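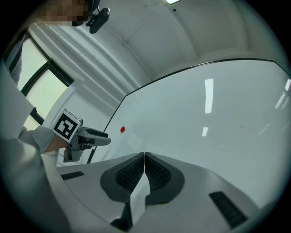 Una tira de papel claro entre dos dedos de color gris oscuro.

Yo guardo los tiques. Todos. El del pan, el del aparcamiento, el de unas medias que compré en diciembre con una carrera ya puesta de fábrica. Los meto en una caja de galletas y de vez en cuando la vuelco encima de la cama, que es una costumbre bastante tonta, lo reconozco, pero me lo paso bomba.

La última vez salieron 361 (sí, los conté, era domingo y llovía). El más viejo era de Grigaitė, la papelería de debajo de mi primer piso: dos libretas y un lápiz. Bueno, eso lo sé de memoria, porque el papel térmico se había quedado casi en blanco y solo se leía el total. ¡Qué rabia me dio! Es un papel que se borra con el calor, con la luz, con la funda de plástico en la que lo metes para que no se borre.

Así que ahora los copio a mano. Fecha, tienda, lo que compré y, si me acuerdo, con quién iba. Tardé unas 40 tardes en ponerme al día y me salieron 3 cuadernos -- el tercero a medias, que me aburrí en la sección de ferretería.

Y copiando me enteré de cosas mías. Que hubo un otoño entero en el que cené sopa de sobre. Que fui a Zendumside un fin de semana y lo único que compré fue pegamento. Que la cafetería Hutavcombe me subió el cortado tres veces y yo seguí yendo tan contenta, con mi libro y mi mesa coja.

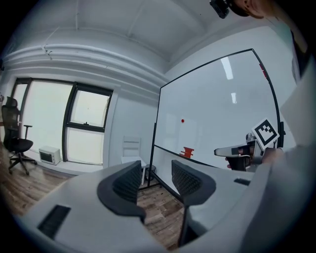 Paredes blancas, suelo de madera y tubos blancos bajo el techo.

Mi hermana dice que con las fotos del móvil me bastaría. Puede ser. Pero en las fotos salimos todos peinados, y en el tique sale que a las once y pico de la noche bajé a por helado y pilas. Me fío más del tique.

El de hoy es de Sornatwood: un cuaderno, tapa dura, hojas rayadas. Ya está copiado en la primera página.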